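How to Clean Up and Reuse an Old Desktop Computer

Print this page | E-mail this page

Posted 21 Jan 2021 by Remigiusz Olszewski

An office desktop that has been sitting in a closet for a few years can often be put back to work for homework, e-mail or storing family photos. Set aside an afternoon. The steps below apply to most tower computers, though panels and latches differ from one maker to the next.

Before you start

Copy off anything you want to keep. If the computer still boots, plug in an external drive and copy the user folders first, then the browser bookmarks. Check the desktop and the downloads folder too. People forget those.

Find the service manual for your model and save it to your phone or print the pages on opening the case. You will also need:

- a Phillips screwdriver
- a can of compressed air
- a soft, clean paintbrush
- isopropyl alcohol and lint-free cloths
- thermal paste, if you plan to take off the cooler
- a small dish for screws

Step 1. Unplug and open the case

Shut down, switch off the power supply and pull the cord. Hold the power button in for a few seconds to drain what is left. Lay the tower on its side and take off the side panel. Touch bare metal on the case before you touch anything inside, and do it again each time you come back to the table.
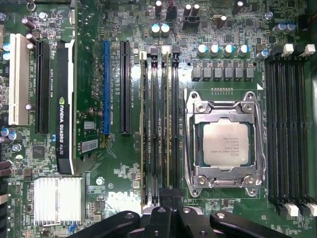 Take a few pictures with your phone before you unplug any cables. The small front panel wires are the ones that cause trouble later, and the labels next to them can be hard to read in poor light.

Step 2. Remove the dust

Work outdoors or near an open window. Use short bursts of air and keep the can upright. Hold each fan still with a finger while you blow it out. Loosen packed dust with the brush, working from the top of the case down. Do not use a household vacuum inside the case.

If the cooler has to come off, loosen its screws a little at a time in a cross pattern. Wipe away the old paste with alcohol, let it dry, and use a dot of new paste the size of a small pea when you refit it.
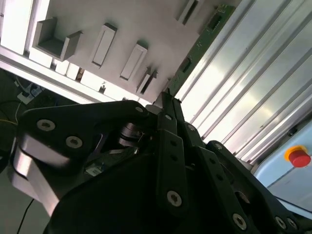
Step 3. Check the memory and the drive

Press the memory sticks down until the clips close. A computer with only 2 GB will be slow with any current browser, and adding memory is usually the cheapest fix. Győző Szűcs wrote in after the November version of this page to say he paid $39 for a used solid-state drive and got more out of it than he expected. I agree – if you only replace one part, replace the hard drive.

Check that the new drive's data cable and power cable are both pushed all the way in. 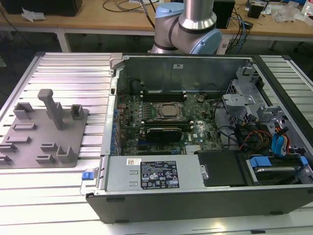 Step 4. Close up and test

Compare the cables with your phone pictures, refit the panel and connect only a monitor, keyboard and mouse. Turn it on and go into the setup screen. The memory and the drive should both be listed. If either is missing, shut down, unplug and reseat it.

Let the computer run for 30 minutes and listen for fan noise before you install an operating system.

Print this page | E-mail this page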